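Villow Countertop Rice Cooker, Two Months In
Reviewed by Embla Tveit

The Villow replaces a Dutia that ran in my kitchen until the thermostat failed in August. Both are single-button machines with a keep-warm mode. I bought the Villow at full price and have used it most weekdays.
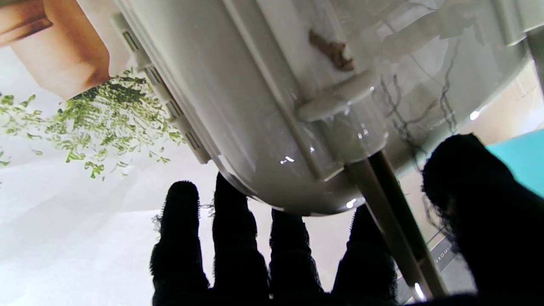 Cooking time for two cups of medium-grain white rice, rinsed and drained, is 33 minutes from button press to the click. The same quantity of short-grain brown takes 44 minutes plus a rest. The Dutia was faster on white rice but left a crust on the bottom that had to be soaked off. The Villow leaves a thin film that wipes out with a sponge.

Texture is even from the edge to the center of the pot. The lid vents a steady stream of steam near the end of the cycle, so it needs clearance under wall cabinets. I pull mine forward to the edge of the counter before starting. There is no starchy overflow at two cups. At the maximum fill line there is, every time, and it runs down the back where the cord attaches. I would treat the line one mark below as the real maximum.

Keep-warm holds white rice in good condition through dinner. After several hours the layer against the wall of the pot dries out and yellows. Stirring once when the cycle ends slows this down. Brown rice holds better. The mode cannot be turned off except by unplugging the cooker - a poor choice at this price, and the Dutia had a switch for it.

The inner pot is nonstick and has its water lines stamped on one side only. They are hard to read under warm light. The numbers refer to the small measuring cup in the box, which is smaller than a standard US cup. Szu-yu Lu, who tested the larger Villow for this site, lost two batches to that before reading page 2 of the manual. The manual is otherwise clear.

Cleaning is simple. The inner lid snaps out and goes in the top rack. The condensation cup on the side does not, and it smells if left for a few days. The outer shell shows fingerprints and dried starch but wipes clean with a damp cloth.

The cord is short and does not detach. Spare gaskets are sold by Sutcliffe, and mine arrived in a week. A replacement inner pot costs nearly half the price of the cooker.

Good: even cooking, easy cleanup, spare parts available.
Bad: overflow at maximum fill, no keep-warm switch, short cord.

Rating: 4 out of 5 for white rice. For mostly brown rice, the Bendo pressure model is quicker and worth the extra counter space.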